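OK I finally switched to cast iron for everyday cooking and I have thoughts. Thread!

For years I used a nonstick pan that was flaking at the edges. I kept telling myself I'd replace it next month. Then my neighbor Hilkka handed me her old skillet in May and that was that.

First thing I learned: it's heavy. Like, use-2-hands heavy. My wrists complained for a week and then got over it.

Second thing: seasoning is so much easier than people make it sound! Wash it, dry it all the way, rub on a very thin coat of oil, wipe it off like you put it on by mistake. Upside down in the oven at 400 for an hour. Let it cool in there.

I did 3 rounds the first weekend. My kitchen got smoky – open a window before you start, please.

And yes, you can use a little dish soap. Amancay Paredes taught the cooking class I took at the Lerier community center and she washes hers every night. Her eggs slide around like it's an ice rink.

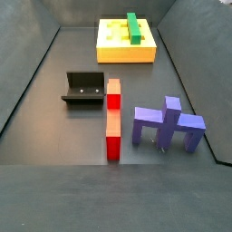 My eggs did not slide at first. I was cranking the heat! Medium-low, let the pan warm up slowly, then butter, then eggs. Huge difference.

Things I still cook in stainless: tomato sauce, anything with a lot of lemon or vinegar. Long simmers with acid can strip the seasoning and the food picks up a metal taste.

Cornbread though. CORNBREAD. Hot skillet, batter goes in sizzling, 30 minutes later you have that crust. I've made it every Monday since and I'm not tired of it yet.

Next I want to try pizza in it – if you have a dough recipe you love, send it over!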